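Spent the evening looking for my great-great-grandfather in the 1881 census again. Eight years I have been at this. He was a bargeman, so his idea of a fixed address was fairly relaxed.

The surname is Gulley. So far I have found it written as Gully, Galley, Gurley and, in one parish register, Jolly. The curate's handwriting looks like something that fell off a hedge.

Tonight's plan was to give up on the surname altogether and search for every William born within reach of the canal who had a wife called Hester. This gave me 253 results. I made tea.

By the time the tea was cold I had it down to 47, mostly by throwing out anyone under twelve and one William who was a bishop's butler. I'd have liked the butler.
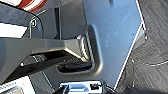

Then a message from Malsha Ranasinghe, a fourth cousin I have never met and who is much better at this than I am. Had I tried the vessel schedules at the back? The ones for people who slept on boats?

I had not tried the vessel schedules at the back.

Page 107 of the scans. William Gully, bargeman, 34. Hester, wife. Three children and a lodger, all on one boat, which must have been cosy.

The middle child is down as Barua. We have no Barua in the family. I think it's Barbara, written by a man in a hurry on a towpath, but I've ordered the birth certificate and will report back.

Meanwhile four public trees have William dying in Canada two years before this census. I've messaged all the owners. One has replied to ask if I'm sure.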